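Search this site
Search
Menu

Practice boards for hands-on electrical skills go out to training rooms across Flercombe

Reading time: 2 minutes

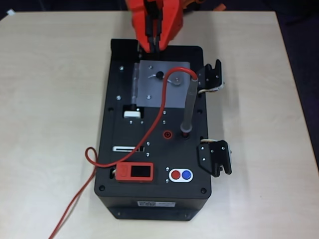

The practice board on the bench, with its probe, cable, slider and push buttons.

Braltomwood, the Flercombe training supplier, has put its new practice board on general sale. The board gathers a set of everyday electrical and assembly tasks on one black base that sits on an ordinary table. It is meant for colleges, works training rooms and repair workshops that want learners to get used to handling probes, cables, switches and covers before they move on to live equipment.

The first 20 boards went to Cluston Training Centre in February. General orders open on Thursday, June 3, 2021.

Learners work through the board at their own pace. The usual session starts with the red and blue push buttons and the white slider, then moves on to the probe, which stands upright in a socket on the right-hand side. Its red cable is long enough to reach across the board and over the edge on to the table, so learners also have to think about where the cable lies while they work. The grey metal plate on the upper half has a round black knob near the middle and is held down with four small screws.

Small parts are fixed in place with screws, and the base has mounting holes along its outer edges for centres that want to fasten it to a bench.

"We used to teach these jobs from a box of loose parts," said Zarmeena Kiani, head of product at Braltomwood. "People spent half the lesson looking for the right socket. With a board, everyone has the same layout and the trainer can talk the whole room through it. When somebody gets stuck you can see where they are."

Cluston Training Centre uses the boards on its two-day introductory course. Learners work in pairs, one carrying out the task and the other following the job sheet, and then swap. The centre has written its own sheets for this and will share them with other buyers on request.

Cherry Mae Policarpio, course leader at Cluston, said the probe and cable work had taken up more of the timetable than planned.

"I had put it down for half an hour and we now give it most of the first afternoon," she said. "Putting a probe back properly in its socket sounds like nothing, but a lot of faults we see in the workshop come from connections that were not pushed home. The buttons are quick. The cable is where people slow down, and I would sooner they slowed down here."

The board was designed at Braltomwood's Flercombe site and is put together by Rivera, a contract assembly firm that has worked with the company for five years. Spare probes, cables and button panels can be bought separately. Damaged boards can be sent back to Flercombe for repair – the turnaround is normally two weeks.

Each board costs £900, including delivery within the UK and a printed trainer's guide. Centres ordering five or more will be offered a half-day visit from a Braltomwood trainer at no extra charge. Orders should be placed through the company's sales desk, giving the delivery address and the name of the person who will be in charge of the boards.

Trainers who would like to try a board before ordering can book a place at the Flercombe showroom.

Notes to editors

Braltomwood supplies training equipment and course materials to colleges and employers. Zarmeena Kiani and Cherry Mae Policarpio are available for interview by arrangement with the press office.

Contact the press office | © Braltomwood 2021 | Back to top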